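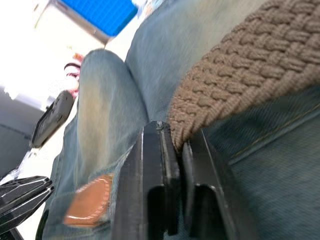 Belts used to be sold the way hats were, by someone who measured you first. In Eltberg, a river town with one stoplight, they still are. Dale Kowalchuk keeps a shop on Raler Street, 2 doors down from the old Gumede shoe factory, and he will not hand you a belt until he has run a tape through your loops.

"People buy their pants size," he says. "Then they wonder why they're on the last hole."

His rule is to measure the belt you already wear, from the fold at the buckle to the hole you use most. That number is your size. If you don't own a belt, add two inches to your waist.

The factory closed in February, years before Kowalchuk opened, and at its peak it had 402 people on the payroll. Many of them cut straps at home for extra money. His mother was one. She got 80 cents a strap and worked at the kitchen table after supper.
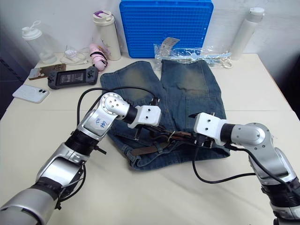 *4 min read*

Leather is most of what he sells, and most of it goes out the door to be worn with jeans. For those he likes a strap an inch and a half wide. Anything narrower slides around in the loops, and anything much wider won't go through them at all.

Braided belts are his second line. They have no punched holes, so the prong goes in wherever the weave lets it, and a customer who gains or loses a few pounds can keep wearing the same one. They do stretch. Kowalchuk tells buyers to go a little short and to hang the belt by its buckle at night.

Repairs come in from three counties. The ledger by the register is up to job number 3537, a dress belt with a split keeper. He charges by the hour and stitches by hand with waxed thread from Fedenov, a supplier he has used from the start.

He doesn't fix bonded leather. It peels, and glue only holds it for a month or so. When one comes in, he takes off the buckle, puts it in an envelope and gives it back to the owner. A good buckle will fit another strap, and he has plenty of those hanging in the back.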